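Flaltix junior - Numéro 209 - Les objets de la cuisine

Comment le cuiseur à riz sait-il que c'est prêt ?

Tu verses du riz, tu ajoutes de l'eau, un adulte branche l'appareil, et puis clic ! Un peu plus tard, le bouton remonte sans que personne y touche. Le cuiseur n'a pourtant ni montre, ni yeux, ni nez. Alors comment fait-il ?

Tout se joue avec l'eau. Quand on la chauffe, elle devient de plus en plus chaude, jusqu'à 100 degrés. À ce moment-là, elle bout : elle fait de grosses bulles et se transforme en vapeur. Et voici le plus étonnant - tant qu'il reste de l'eau liquide dans la cuve, la température ne monte presque plus ! On peut chauffer encore, toute l'énergie sert à fabriquer de la vapeur.

Pendant ce temps, les grains boivent. Un grain de riz cru est dur comme un petit caillou, mais il est rempli d'amidon, et l'amidon chaud adore l'eau. Il gonfle, il ramollit, il devient bon à manger. Quand toute l'eau a été bue ou s'est envolée, plus rien ne retient la température : le fond de la cuve dépasse vite les 100 degrés. C'est le signal !

Dans beaucoup de cuiseurs tout simples, ce signal est reçu par un aimant caché sous la cuve. Il tient collé à une pièce de métal un peu spéciale, qui n'attire plus l'aimant quand elle devient trop chaude. L'aimant lâche, un ressort pousse, et clic, la cuisson s'arrête. Une idée géniale, et pas besoin d'ordinateur !

Et le gobelet, dans tout ça ? Il peut servir de mesure. On remplit un gobelet de riz, puis on reprend le même pour l'eau, et on est sûr de garder les bonnes proportions, même sans balance. Les gobelets en papier cachent d'ailleurs leur propre secret : souvent, l'intérieur est recouvert d'une couche très fine, de plastique ou de cire, qui empêche l'eau de traverser. Les gouttes restent posées dessus comme de petites perles. Quant au bord roulé, il rend le gobelet plus solide et plus doux pour les lèvres. 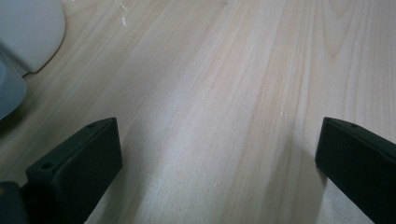
Une table en bois clair, avec ses veines.
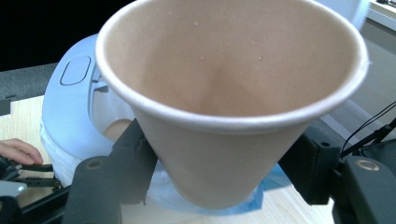
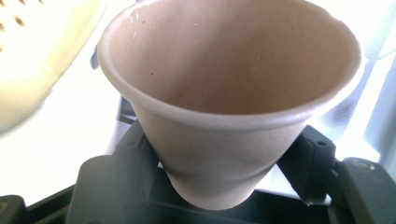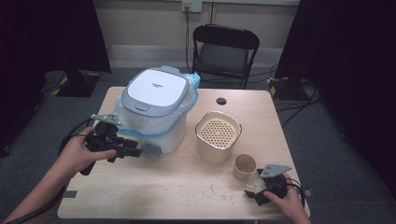

Chez nous, le riz colle toujours au fond de la cuve, est-ce que notre cuiseur est cassé ? nous demande-t-on depuis Jerkby. Et à quoi sert le panier plein de trous ?

Pas de panique, il n'est sans doute pas cassé du tout ! Le fond est l'endroit le plus chaud, alors les grains qui le touchent sèchent en premier. Rince ton riz avant la cuisson pour enlever l'amidon en poudre qui fait de la colle, et laisse-le reposer quelques minutes, couvercle fermé, après le clic. Dans certains pays, on adore cette croûte dorée et on se la dispute à table.

Le panier à trous, lui, sert à cuire à la vapeur. On le place au-dessus de l'eau, on y met des carottes ou du brocoli, et la vapeur passe par les trous pour les cuire sans les noyer. Coupe les légumes en morceaux de même taille, ils seront prêts ensemble.

Attention, la vapeur brûle très fort ! Laisse un adulte ouvrir le couvercle.

À essayer à la maison : dépose une goutte d'eau sur une feuille de papier ordinaire et une autre au fond d'un gobelet en papier. Attends 5 minutes, puis compare. Laquelle a disparu dans le papier ?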